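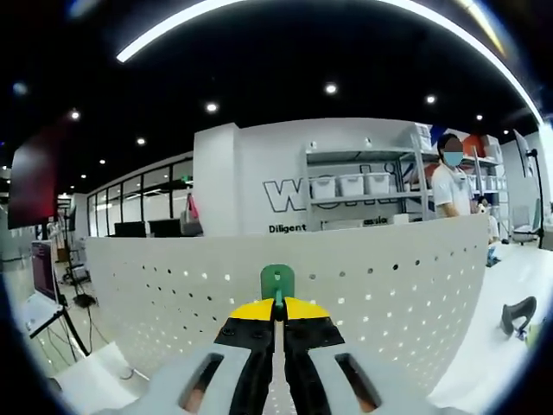 My father-in-law gave me a sourdough starter in July, and I have been in its service ever since.

He didn't ask if I wanted one. He drove over from Enville with a mayonnaise jar on the passenger seat, belted in, and handed it to me on the porch with a list of instructions written on the back of a bank envelope. The instructions began "Do not let it get sad." I have had cats with fewer requirements.

I should say that I like bread. I like it a great deal, and for most of my life I had an arrangement with it where I gave a person four dollars and the person gave me bread. It was a good arrangement. Under the new one I get up, weigh flour in my bathrobe, throw half of yesterday's flour in the compost, and go to work smelling faintly of beer.

The first loaf I made could have chocked the wheel of a truck. The second one spread across the pan like it was looking for the exit. I read a lot of bread websites that month, which was a mistake. Bread people write the way some people talk about their divorce. They have been through something and they want you to go through it too. One man posted a 78 step recipe, and step one was to mill the wheat. Another had 4,000 words on the subject of steam. I read all of them, in bed, with my glasses on, while my wife slept next to me like someone who had married a different man.

What finally helped was Aníbal Cáceres, who lives two doors down and baked for a hotel before his knees gave out. I brought him a slice of loaf number five. He pressed it with his thumb, and the dent stayed.

"How long did you let it rise?"

I told him four hours, like the website said.

"What does the website know about your kitchen?"

Our kitchen is on the north side of the house and the window over the sink has never closed all the way. In winter you can keep butter on the counter and it will fight the knife. Aníbal told me to stop looking at the clock and look at the dough, and to put the bowl in the oven with only the light on. He also told me to buy a scale that wasn't the bathroom scale. I'd rather not discuss that part.

So now I do it his way. Flour, water and starter the night before, salt after it has sat for 30 minutes, a few folds whenever I walk past. The bowl goes in the oven with the light on and a note taped to the oven door, because in September I preheated to 450 with the bowl inside and a dish towel over it. The note says BREAD. My wife has added, underneath, ARE YOU SURE.

The loaves are decent. I'd call them a B. They have a crust that makes a noise and an inside with some holes in it, though never the big lacy ones you see in other people's photos. I have made peace with the small holes. You can put jam on them and it stays where you put it, and I think the lacy-hole crowd should have to explain what they do about jam.

What I haven't made peace with is the leftover starter. You take some out every time you feed it or you end up with a bathtub of the stuff, and I was raised by people who rinsed out sandwich bags. I have made crackers. I have made pancakes, waffles and a pizza crust that my son described as "brave." I gave a jar to Milan Peeters at work, who thanked me and has avoided the break room ever since. I have reason to believe his is dead, and that he can't think how to tell me.

My father-in-law came for dinner last Sunday. I served him two slices with butter and waited. He chewed for a long time, looking at the wall.

"Good," he said. "Little sour."

Then he asked to see the jar. He held it up to the light, turned it around, unscrewed the lid and smelled it. He told me it looked happy, and I'm embarrassed by how pleased I was.

He left a second envelope on the counter on his way out. It's for rye. Apparently you need a separate jar.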